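# The Last Hand's Width

I work at Tenbridge, a shop that assembles small mechanical parts for other companies. I came to this country for the job and I learned English mostly on the shop floor, so please forgive me if I use simple words. I want to write about a question I hear every week, from my neighbors and also from my own family: can the machines do our work yet?

People who ask this usually have seen a video. In the video a robot folds a shirt or puts a cup in a dishwasher. The video is short and the music is good. Then they look at me with some pity, as if I should already be packing my things.

I think the pity is too early. I also think that my older colleagues, who laugh at the same videos, are laughing at the wrong thing.

Let me begin with what the machines do well. In our building we have an arm from Ladex that moves trays from the washing station to the drying rack. It has done this for 27 months. It does not drop the trays, it does not complain about the noise, and it does not need me. When I started, carrying trays was half of a person's day, and this person had a bad back. I don't know anyone who wants that job again. If somebody says that robots cannot work in a shop, I invite them to stand next to our tray arm for one hour and become bored.

But a tray is a kind thing. It is always the same tray, and it always goes to the same place. If it lands a finger's width to the left, the rack accepts it. Most of the work in a shop is less kind than this, and most of the work in a house is much less kind.

Take the job of putting one part onto another part. I have done it for so many years that I can't explain it well. My hand goes to the place, my fingers feel the first touch, and something in the wrist decides to turn a little or push a little. When I train a new person, I say "feel it, then push." The new person nods and does it wrong, and after two days the new person does it right. I have never found better words for the lesson.

For a machine this lesson is very long. It must hold the part firmly, but the firm hold hides what a soft hold would tell. It must look, but its own fingers stand in front of the eye. If the part slips a little in the grip, the plan that was correct a second ago is now wrong, and the machine must notice this by itself. All the difficulty is in the last hand's width. The long movement through the air, which looks so impressive in the videos, is the easy section of the trip.

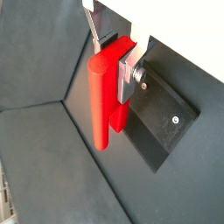 So can a machine do this kind of fitting work today? It can do it for one part in one position, after patient preparation, and it still needs a person near it when the part or the position changes.

The words "when the part changes" carry a lot of weight in my sentence. At Tenbridge we make 135 different assemblies in a normal year. Some of them we make for months, and some of them we make on one Wednesday and never see again. When a sales engineer from Swanepoel came to show us his fitting cell, it was good work and I told him so. He ran the demonstration part 90 times and it was correct every time. Then my supervisor gave him a part from our own shelf, almost the same shape but with a longer neck. He said, very politely, that he would need until the afternoon of the next day. I did that part while he was closing his laptop. I was not trying to be rude; the order was late.

I respect this man because he said "tomorrow afternoon" and he did not say "never." A few years ago the true answer would have been several weeks and an invoice. This is the reason I don't laugh with my colleagues. They compare the machine with themselves, and they win, and they go to lunch. I compare the machine with the same machine three years ago, and I am less calm.

The house is another matter. My sister pays each month for a cleaning robot from Plutia, and it is a serious product, not a toy. It cleans her hallway very nicely. It stops at the rug with the long threads, it stops at the phone charger, and it stops at my nephew's socks. She now picks up the socks before it starts. When I asked her how much time she saves, she became a little angry and said that the floor is clean, and this is true.

I think a home is harder than a shop for a simple reason. In a shop we can change the room to help the machine. We can bolt things down, paint a line, order a better tray. In a home we don't want to live between bolted things. A drawer sticks because of the rain, a lid is from another pot, and the towels are folded in the way that our mother folded them. A machine for the home must accept all this as it finds it, and I have not seen one that does.

What do I want, then? I am 41 and I have many working years in front of me. I would like the people who sell these machines to show us the failures together with the successes, and to say how long the preparation was. I would like the owners of shops to ask the people at the bench which job should go first to the machine. We know the answer very well. Nobody at my bench would have kept the trays.

And I would like to be the one who teaches the fitting cell, if we ever buy it. My supervisor says the budget will be discussed again in March. I already asked for the manual, and I read some pages of it in the evening, with a dictionary.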